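纳科拉直线加速赛第4站收官 埃卡纳亚克复出夺冠
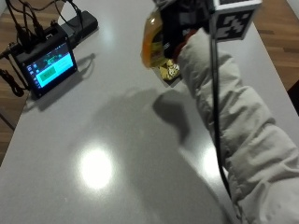 浅灰色桌面左侧放着一台小型黑色触摸屏。

本站新闻 2023年7月20日 纳科拉（Nakora）摩托车直线加速系列赛第4站在马图巴尔（Matubbar）赛道结束，萨吉布·埃卡纳亚克（Sajib Ekanayake）在800cc改装组决赛中击败纳斯拉特·乔杜里（Nusrat Chowdhury），拿到本赛季个人首个分站冠军。

埃卡纳亚克代表西洛塞奥（Cilloseo）车队出战。他因手腕受伤缺席了前2站比赛，上一站复出后止步首轮。本站排位赛他排在乔杜里之后，位列第二，两人在淘汰赛中分处上下半区。

半决赛中，埃卡纳亚克的对手帕尔文·卡西姆（Parveen Cassim）抢跑亮红灯，成绩取消。另一场半决赛，乔杜里与瓦桑蒂·普拉马尼克（Vasanthi Pramanik）几乎同时起步，乔杜里在赛道后半段拉开距离，率先过线。

决赛因赛道清理推迟进行。此前一场业余组比赛中，一辆赛车在终点附近漏油，工作人员封闭右侧车道，处理完毕后重新喷涂了起步区的增粘剂。乔杜里凭借排位优势选择左侧车道。发车后埃卡纳亚克反应更快，前半程领先约一个车身。乔杜里在后段追近，但未能在终点线前完成超越。

“我换挡稍晚了一点，以为她会从左边过去。”埃卡纳亚克赛后说，“到减速区看见我这边的灯亮了，才知道赢了。”他表示手腕在低速转向时仍有不适，直线行驶没有影响，接下来会继续接受康复治疗。

乔杜里说，车队在决赛前调低了后轮胎压，起步时车轮仍有短暂打滑。“排位赛的时候地面温度低，那套设定很好用。到了下午就应该再改，我们改得不够。”

尽管决赛失利，乔杜里仍以491分领跑年度积分榜，普拉马尼克排名第二。埃卡纳亚克由于缺赛较多，暂未进入积分榜前列。

业余组方面，沙赫纳兹·巴塔查吉（Shahnaz Bhattacharjee）首次参赛即闯入决赛，最终获得亚军。她此前一直参加场地赛，今年春天才开始接触直线加速项目，本站使用的是一辆仅更换了排气和链轮的街车。巴塔查吉已报名参加下一站。

赛事组织方同时公布，下一站比赛将于9月在坦达诺（Tandano）赛道举行，800cc改装组的赛制和轮胎规定不变，业余组将增加一轮试跑。车手报名仍通过系列赛网站办理，现场不再接受补报。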